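Working Papers > Household Studies > Packets, Sachets and Other Small Things

December 8, 2020
By Kamol Luangrath and Waraporn Sangkhawat

4. The sachet as a household object

4.1 Why the drawer fills up

Of all the things that enter a kitchen, the single-serving sachet has probably received the least scholarly attention per unit owned. Jars have their historians. Tins have collectors, and the collectors have newsletters. The sachet has the drawer, usually the second one down, where it lies between the rubber bands and the takeout menus until somebody moves out.

Our interest began with the Cullwood households, whose kitchens we visited for the wider study of food storage described in Section 2. We had asked people to show us where they kept dry goods. They showed us shelves, bins and, in one home, a decommissioned piano stool. Sachets did not come up. When we asked about them directly, the usual reply was that there weren't any, and then a drawer would be opened on some other errand and the conversation would have to start over.

This is a problem of category before it is a problem of storage. People in both Cullwood and Gasau spoke of a sachet as belonging to something else: the noodles it came with, the meal it failed to season, the hotel. Separated from its parent item, it loses its place on the shelf plan and becomes what one Gasau resident called "a loose flavor." We have kept the term. It is better than ours, which was "orphaned portion unit" and which Waraporn Sangkhawat has asked us to mention only once.

4.2 Standing, lying and leaning

A sachet has two broad sides and almost no bottom. Manufacturers print on the sides, sensibly enough, and the owner then files the thing on its edge, where the printing does no good at all. Most of the storage trouble we recorded follows from this one fact of geometry. Laid flat, sachets can be read but they slide, and the top one hides the rest. Stood on edge they take up very little room and can't be told apart. Leaned, they do both things badly, and leaning is what nearly every drawer had arrived at without anyone choosing it.

Figure 3 gives the edge-on view, the one a person has when looking down into a tightly filed drawer. The printed area is there, in creams and browns, and so is a run of small text lower down. Neither is any help from this side.

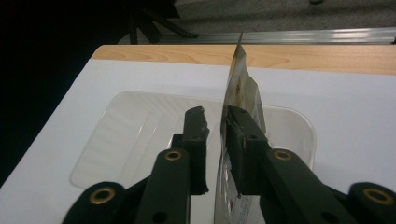
Figure 3. A narrow sachet held upright and seen almost edge-on. The upper part is translucent and slightly crinkled; the lower part is whitish, with small print.

The crinkling deserves a word. Participants treated a creased sachet as an old sachet, and an old sachet as a suspect one, although a packet can pick up creases on the way home from the store. Smooth sachets were spoken of warmly and put near the front. We watched one man in Gasau flatten a packet against the counter with the heel of his hand, consider it, and return it to the good end of the drawer. The contents had not changed in the meantime. Its prospects had.

Translucent packaging brings its own difficulties. One might expect a see-through wrapper to settle the question of what is inside, and for dried chili it mostly does. For salt, sugar, citric acid and the powder that comes with certain cakes, it offers a clear view of something white. Participants shook these, held them to the window and, in the end, put them back. Throwing one out was felt to be wasteful; opening one was felt to be a commitment.

4.3 Dates and other fine print

Where a date was printed, it was rarely the part that people read first, and reading it did not always close the matter. A packet in one Gasau kitchen carried the year 2564, which caused a short family dispute over whether the contents were good for another five centuries. The packet followed the Buddhist calendar, under which 2564 is 2020. The younger members of the household accepted this with visible disappointment.

Small text was handled by delegation. It was passed to whoever had the best eyes or the nearest glasses, and the verdict was taken as final even when it was plainly a guess. Kamol Luangrath, visiting as an observer, was handed packets to read on 4 separate occasions and is not confident that he was right about any of them.

4.4 Filing systems, such as they were

Only two households had anything they were willing to call a system. The first used a recipe box from a maker named Virwood, with card dividers labeled by taste: salty, sour, hot, and a fourth divider reading "ask Mom." It worked well for as long as she was in the house. The second used a toast rack. Each slot held a small group of packets on edge, and because the rack was open at the sides, a packet could be tilted forward and read without being taken out. We admired this very much and have since tried it at home, where it works until somebody wants toast.

Commercial answers exist. The Kongkaew drawer insert, lent to us for the April visits, divides a standard drawer into shallow sloping bays so that packets rest at an angle with their labels facing up. Participants liked the look of it. When we came back, most of the bays held batteries.

We don't take this as a failure of the insert. A bay that fits a sachet also fits a good many things with stronger claims on a household's attention, and loose flavors do not defend their territory. Any storage plan for them has to allow for being slowly occupied by birthday candles. Section 5 turns to twist ties, on which feelings ran higher.

Contact the authors through the Household Studies office | © 2020 Luangrath and Sangkhawat | Back to top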